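Chapter 5
Pricing for Business Customers

After reading this chapter, you should be able to:
Explain the difference between a list price and a transaction price.
Identify the main deductions in a price waterfall.
Describe how discount authority affects margin.

5.1 List Price and Transaction Price

A list price is the figure a seller publishes or quotes before any adjustment. Few business customers pay it. The amount the seller keeps, after discounts, rebates, freight and payment terms are taken into account, is called the transaction price, or pocket price. The gap between the two is often recorded in several different accounts, so managers tend to underestimate it.

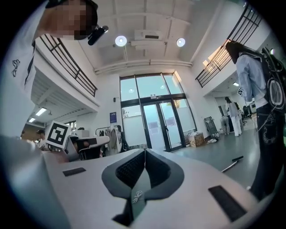 Consider Zetel, a supplier of pump seals with a list price of $600 per case. An order discount and an annual rebate are applied first. Freight is then absorbed on large orders, and a further allowance is given for early payment. On some accounts these deductions add up to 16 percent of list. The invoice shows only the order discount. The remaining items appear later, under selling expense or finance cost.

A chart that sets out each deduction in sequence is called a price waterfall. It is usually prepared by account, as averages conceal the spread between customers of similar size.
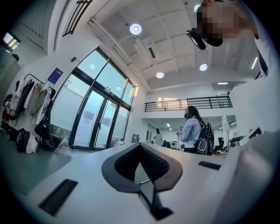

Figure 5.1 A hand-held gripper with a dark, textured pad at its center.

5.2 Discount Authority

Discount authority is the limit within which a salesperson may reduce a price without approval. Penry's rule, named for the pricing analyst Glenys Penry, states that authority should be set as a share of margin. A 5 percent cut in price has a much larger effect on a product with a thin margin than on one with a wide margin.

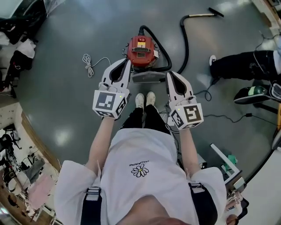
The rule is simple to apply when costs are stable. Where costs move during a contract, the limit must be recalculated. Pruvora, a distributor with 70 active accounts, reviews its limits each March and holds them until the next review. Section 5.3 compares this method with the quarterly approach used at Brunico.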